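Planning a two-arm setup? Do the cheap stuff first. Quick version, from our Okgate budget sheet. 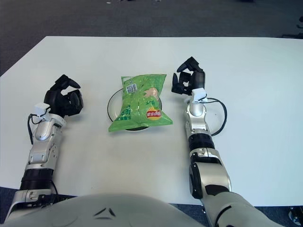

## Step 1: Test props

Chips and a plate. Snack bags crinkle, so buy plenty. Budget 14 bags, they wear out fast.

## Step 2: Hands

Get the Heitmann quote and the Zomer quote side by side. Ask for spare fingers as a seperate line. We put down 3,000 for spares. 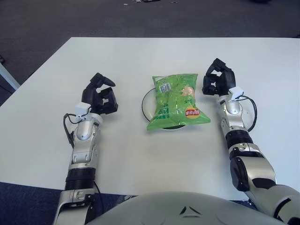

Lead time matters too. Ours said 6 weeks, plan on more if you order in December.

## Step 3: Cables

Measure with the arms streched out. Leave slack at the wrist.
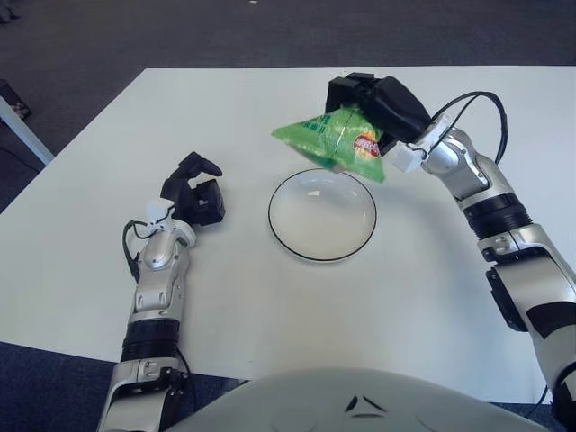

## Step 4: Table

Plain white, matte. Measure reach before you order.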